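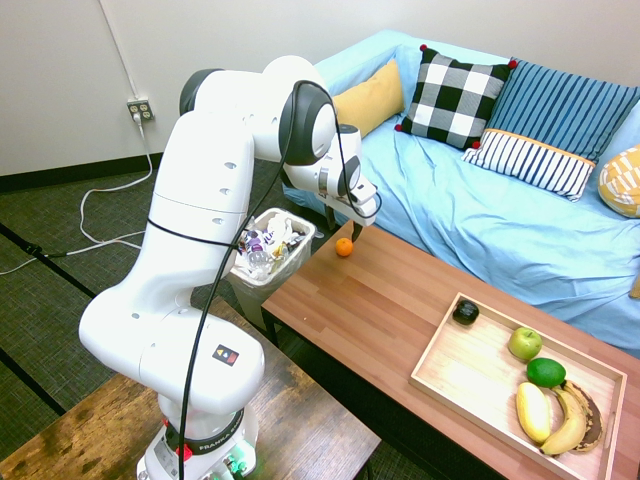
Evening, fruit night

Big day for the Clurkari build! I moved on from blocks to fruit, and I'm still grinning about it. The little orange sat out on the coffee table by itself, with the arm reaching over from its base on the dark table, and everything else waited in the wooden tray: green apple, lime, the bananas, the dark round one. The brown banana is for me after. (Or for bread.)

I spent two hours on the approach height before dinner. Lowering it in small steps made the whole motion so much calmer — I should have started there in September. The elbow still swings wider than I like, and I want to retie the black cable near the top joints so I can stop fretting about it on every turn.

Tried the Semetti script first, then went back to my own, which is uglier but I understand it. Wrote five tries in the notebook and got two clean lifts on the orange. Two! Last month I would have danced for one.

Tomorrow the lime, then the apple. I want to leave the bananas for last — the curve scares me a bit. Also need to order felt pads from Vornivero and empty the trash.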